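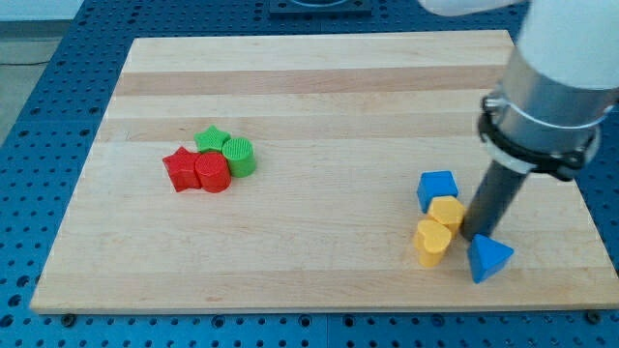 I went back and forth on these shape blocks for weeks, so let me save you the trouble: buy them, but read the bit about storage first.

The set is from Ziltby and it's plain old plastic in red, green, blue and yellow. You get stars, a heart, hexagons, triangles, cylinders and a sort of pentagon one my daughter insists is a house. They're chunky enough that a small kid can grab one with a whole fist (mine is 3) and they stand up by themselves, even the heart, which surprised me, as it looks like it should tip over on its point.

What I like most is the colors. They're strong, simple colors, so sorting games just happen. I'll say "reds and greens over there, blues and yellows over here" and off she goes! Then we do it again by shape and she gets mad that a star can be two different colors and still be a star. We've had some real arguments about that. The cylinders have little ridges on top, and she runs her fingernail over them to make a zippy noise. Over and over. In the car too.

Now for the complaints. The drawstring bag they come in is junk. The cord pulled out in the first week and I've been using an old bread bag ever since. Also, our triangles had a rough seam down one side, so I took an emery board to them and they were fine after that, but I shouldn't have to do that with a new toy. I wrote to the store and got a nice reply from a Menaka Wijesinghe, who offered me 5 dollars off my next order. OK, sure, I'll take it.

One tip: don't play with them straight on a hard floor, the racket is awful. We use a big wooden cutting board, one of those with the light and dark strips, and it works great as a little stage. She knows the blocks live on the board, and I can carry the whole mess to the counter when it's time for dinner (wash the board after, obviously).

They clean up fine in warm soapy water. I haven't tried the dishwasher and the box doesn't say either way. We've had ours since November and the color hasn't rubbed off anywhere, not even on the red star, and that one gets chewed.

Four stars from me. It would be five with a decent bag.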